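How to Read a Local Ballot Measure Before You Vote on It
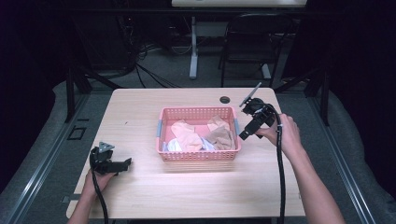
Three cloths in a pink basket on a pale wood-grain table.

Every June the town of Westano mails its voters a pamphlet, and every June most of those pamphlets go straight into the recycling. I understand the impulse. The one on my kitchen counter is printed in a typeface designed for ants. But the measures at the bottom of the ballot are the ones that decide whether your street gets plowed, so it's worth a cup of coffee and a pencil. The steps below work for any town or county measure. I'll use last year's Measure 9 as the running case, since I have already been annoyed by it and may as well get some use out of that.

1. Skip the title

The title is written by people who want you to feel something. Measure 9 was called the Safe Streets and Strong Neighborhoods Act. It concerned parking meters. Cross the title out if you have to and go to the full text, usually near the back, after the page with the mayor's photo.

2. Find the verb

Somewhere in the first long sentence there is a verb that does the work: "authorize," "amend," "repeal," "extend." Circle it. "Authorize" means the council may do a thing, and may also sit on it for a decade. "Shall" means it has to. "Extend" usually means you are already paying for it and had forgotten.

Watch for "repeal" in particular. If the measure repeals an ordinance, a yes vote gets rid of something, and if you like the something you want to vote no. In Westano we once had a measure to repeal a ban on overnight parking, and for a month afterward I met people who had voted to park overnight by accident.

3. Write out what yes does and what no does

Two sentences, your own words, on the back of an envelope. If you can't manage the second one, you haven't finished reading. For Measure 9, mine went like this:

Yes: the town can put meters on Drondier Avenue and the lots behind it, and the money goes into a street fund.
No: parking on Drondier stays free and the street fund stays as empty as it is.

Neither sentence contains the word "strong."

4. Look at the money

There should be a fiscal statement. It may be one paragraph long and written with visible reluctance. You want to know where the money comes from, where it lands, and when it stops. Measure 9 promised a street fund and then, in section 3, allowed the council to move the balance to "other municipal purposes" by simple majority. That clause was shorter than this paragraph.

If the measure is a bond, look for the total with interest. The smaller number will be on the lawn signs.

5. Read the arguments, then read who signed them

Most pamphlets print a statement for and a statement against. Both will say that working families are at stake. Read past that to the signatures. The argument for Measure 9 was signed by the Astine Merchants' League, whose members wanted shoppers to stop parking in front of their doors all day. The argument against was signed by Villads Østergaard, who parks in front of their doors all day. Both were perfectly sincere.

Then check who is paying for the mailers. Your county clerk keeps the campaign finance filings and will usually have them online, in a folder named by someone in a hurry. One outfit called Blöndal Parking Systems had spent 3,000 dollars on the yes side, and I'll let you guess what it sells.

6. Check the threshold

Some measures pass with a simple majority and some need two-thirds. The rule should be stated on the same page as the text. Measure 9 needed only the majority and got 3,072 votes in favor, a number I can recite because the losing side had it printed on a banner.

7. Take your notes with you

Write down your choices and bring the paper to the polling place, or keep it beside you if you vote by mail. Check your state's rules first: most allow notes in the booth, though some are fussier about phones. Campaign buttons and hats often have to stay outside.

If you've worked through all this and still can't decide on one, you can leave it blank. The rest of your ballot still counts. Then fold it the way the instructions show, sign where it says to sign, and get it in before the deadline — in our county that's 8 p.m., and the clerk owns a very accurate clock.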